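From: Facilities Office, Closier Building
To: building-users list
Date: April 19, 2025
Subject: Re: [building-users] Insulated bottles without caps

This message answers the question below, which was sent to the list by the Drudgate floor office. As several departments have asked the same thing, the reply is addressed to all building users.

> We have a number of insulated bottles in the fourth-floor
> kitchen that have lost their screw caps. Some have been on
> the shelf since the move from Rätsep. Are these to be thrown
> out, or can caps be ordered? Also, does a scratch on the
> outside mean that a bottle should be taken out of use?

Bottles without caps should not be thrown out. The Facilities Office holds a small stock of replacement caps and will order more in June. The caps fit the bottles issued under the Tondomard supply agreement, and may fit others with a neck of the same width. Please compare your bottle with the one shown before sending in a request.
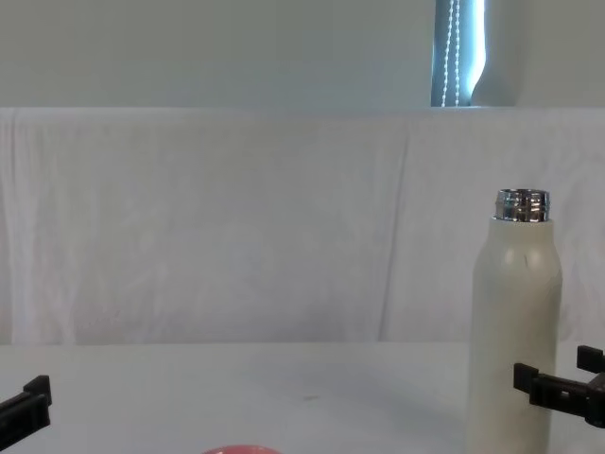
Cream-white insulated bottle, cap absent, with threaded metal neck.

Requests should be sent to Room 202 and should state the department, the number of caps needed and the color of the bottle. Each department may request up to 6 caps in this round. Bottles with a push-fit lid or a drinking spout are handled separately and should not be included.

On the second question, marks on the outer coating do not by themselves require a bottle to be withdrawn. A thin, short mark on the shoulder, for instance, may be left as it is.

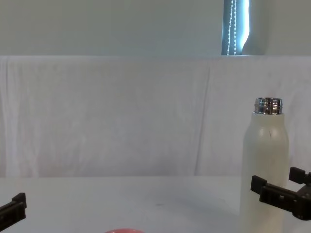 A bottle should be withdrawn if the metal at the mouth is bent, if the threads are worn so that a cap will not turn smoothly, or if the body is dented. Withdrawn bottles may be placed in the metal recycling bin on the ground floor. Please remove any name labels first.

Before a new cap is fitted, the bottle should be washed by hand with warm water and dish soap, paying attention to the threads, and left to dry standing upside down on a rack. Bottles should not be put in the kitchen dishwashers. Until a cap is available, please store clean bottles in the closed cupboard and keep them off the open shelf.

Caps will be sent out by internal mail within four working days of a request, as long as stock lasts. Requests received after that will be held for the June order and need not be sent again.

Facilities Office
Closier Building, Room 202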